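Kitchen Notes: laying out a worktop, after the open day at Prisstead

Posted April 1, 2019

The Dalero open day at Prisstead was given over to robot arms working at an ordinary kitchen counter. I went for the robots and came home with two pages of notes on worktops. An arm has a fixed reach and follows the layout it is given, so poor placement shows up quickly. A person leans over, shuffles the toaster along and forgets about it. What follows is the part of my notes that applies to a kitchen with only people in it.

Clear space around the board

Put the chopping board down first and fit everything else around it. Leave a hand's width free on each side you work from. On a deep counter the board can sit at an angle if that suits your elbow. On a shallow one, keep it square to the front edge.

A board with a juice groove is worth having for tomatoes, citrus and roast meat. For bread it is a nuisance, as crumbs pack into the channel. Turn the board over if the other side is plain. Brush the groove out dry before washing.

Tall things at the back

Canisters, bottles and utensil pots go in one row against the wall tiles. Put the things you reach for daily nearest the board and cereal at the far end. Wooden spoons should stand handle up in a heavy pot. Light plastic cups tip over when a long spoon is pulled out at an angle.

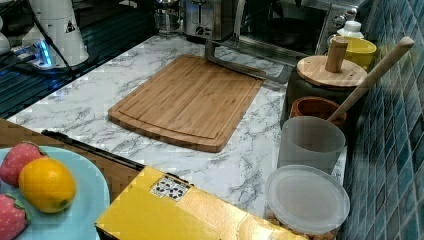
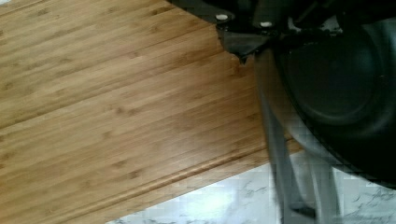
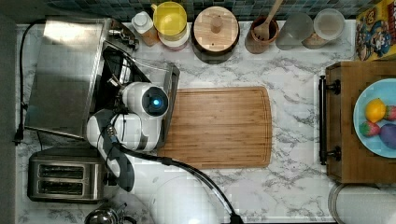
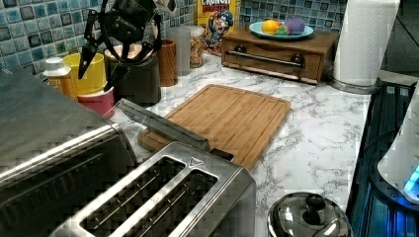
The demonstration counter at Prisstead, with the bamboo board on the marble-patterned top.

Lids with a knob are quicker than screw lids for anything opened several times a day. A wooden knob can be tightened from below when it works loose. Use a hand screwdriver and stop as soon as it is firm – the thread in the wood strips easily.

Cables

Run each flex along the wall and keep it out of the area in front of the board. Spare length should be folded into a flat figure of eight and held with a reusable tie. Do not wind it tightly around the appliance while the appliance is warm. If a cable has to cross the counter, let it cross at one end.

Check where the kettle flex hangs when the kettle is lifted off. On some bases it springs forward. A stick-on clip at the back of the base cures this.

Toasters and small ovens

Neither should be used under a wall cupboard unless the maker's booklet gives a clearance and you have measured it. Pull a toaster forward to use it and push it back once it has cooled. The top of a small oven is not a shelf. Paper, tea towels and plastic tubs should be kept off it altogether.

Empty the crumb tray every 2 weeks. Unplug first. A dry pastry brush gets into the corners better than a cloth.

Looking after a bamboo board

Wash in warm water with a little washing-up liquid, rinse, wipe both faces and stand on edge to dry. Never soak it and never put it in the dishwasher. The glued seams between the strips open up, and a board that has cupped will rock for good.

Oil it with food-safe mineral oil when water no longer beads on the surface. Two thin coats are better than one thick one. Leave the first overnight. If the surface has gone furry, rub along the grain with 180 grit paper and wipe clean before oiling.

To stop a board sliding on a polished top, lay a damp cloth flat underneath. A square of ribbed shelf liner does the same job and can be rinsed.

Pale stone-effect tops

Wipe up turmeric, beetroot and red wine at once. Use a soft cloth and avoid scouring powder, which dulls the finish. Limescale at the base of a kettle can be taken off laminate with diluted white vinegar, but real marble must not be touched with vinegar or lemon. If you don't know which you have, use plain soap.

Getting there

Prisstead is signposted from the Tiltden road. The next Dalero open day is in May. Take a tape measure, and write down the depth of your own worktop before you go – mine was wrong from memory.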